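This site uses cookies. Accept | Manage

Written procedures for simulated pick tests: how strict?
4 replies | 2 shares

plirnton_rig
Our draft for the Jirau test set fixes three things before any run is logged:

1. Seed and scene version go in the header. No seed, no entry.
2. Gripper open and clear of both cups at the start. Cups upright, with a gap between them.
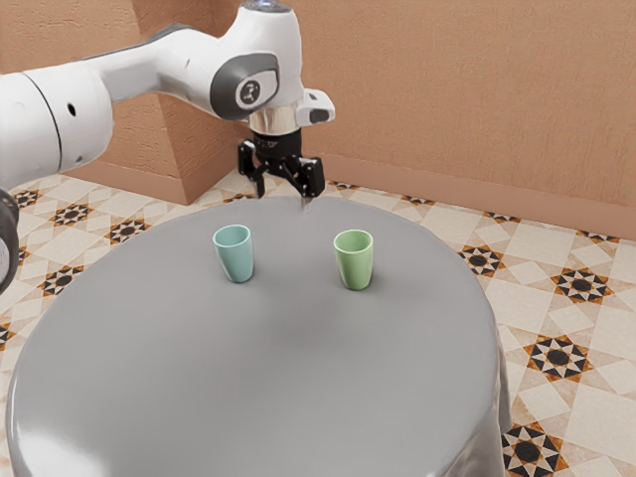

3. Runs are scored in blocks of 10. A block with a changed parameter is scrapped whole.

Comments welcome before October.

munshi_k
Point 3 is too harsh. We logged 587 runs last year and would have lost half. Flag the run and keep the block.

stevholm2
Disagree. A flagged run gets averaged in by the next person who opens the file. Scrap it.
Point 2 needs a number, though. "Clear" means one thing at the rim of the table and another well above it. 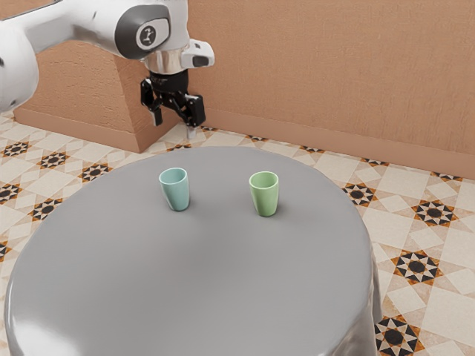
Henryk Stępień
Simulation test lead

I wrote point 2. Stevholm2 is right about the wording. I propose a minimum of 5 cm from fingertip to cup, measured in the simulator and never judged from a render. Start height should be a separate field. Point 3 stays as drafted.

munshi_k
5 cm is fine. I still object to 3. Simulated runs are cheap, but the review time isn't. Could we at least allow 2 reruns per block before it is scrapped?

Share (2) | Reply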